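28 June 2018

Two episodes left and I am not ready

So I finally caught up on Arkby last night, all the way through episode 26, and I have been useless at work all day. If you haven't started it yet, go do that and come back, because I'm going to spoil pretty much everything up to the ferry scene.

Still with me? Okay. THE FERRY SCENE. I've been watching weekend dramas since 2000 or so years ago (it feels like it) and I can't remember the last time a couple just standing near each other made me yell at my laptop. She has the letter in her coat pocket the whole time! He knows she has it! And they talk about soup!

I know a lot of people on the Wukolen boards hated the middle stretch, and I get it. Episodes 14 through 18 were mostly the brother's lawsuit, and the brother is a plank of wood. But I went back and rewatched 4 of them over the weekend and there's more going on than I remembered. The aunt figures out the whole land deal way before anyone else does, and you can see it on her face at the birthday dinner if you're looking for it.

The music is still my one big complaint. That piano song is lovely, but does it have to start every single time someone opens a door? I had the same problem with Gosselin, and that one had a much better closing theme to make up for it.
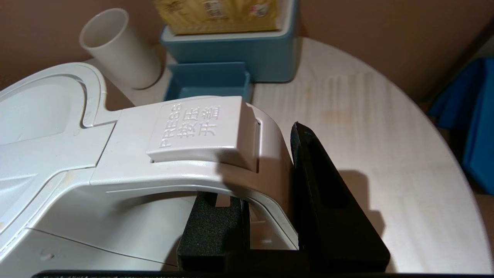

Anyway, predictions. I think she gets on the boat. I think he sells the shop and follows her, though I'd like it better if he kept the shop and she came home on her own terms. My sister-in-law is sure the father is faking the memory loss, and I laughed at her back in November when she said the same thing about the grandfather in Drastero — and she was right about that one, so what do I know.

The last 2 episodes air back to back on Saturday. I'll be on the couch with my phone off, and I'll try to get a post up Sunday if I'm done crying by then. Leave your ending guesses in the comments, and please, no spoilers if you're in an earlier time zone!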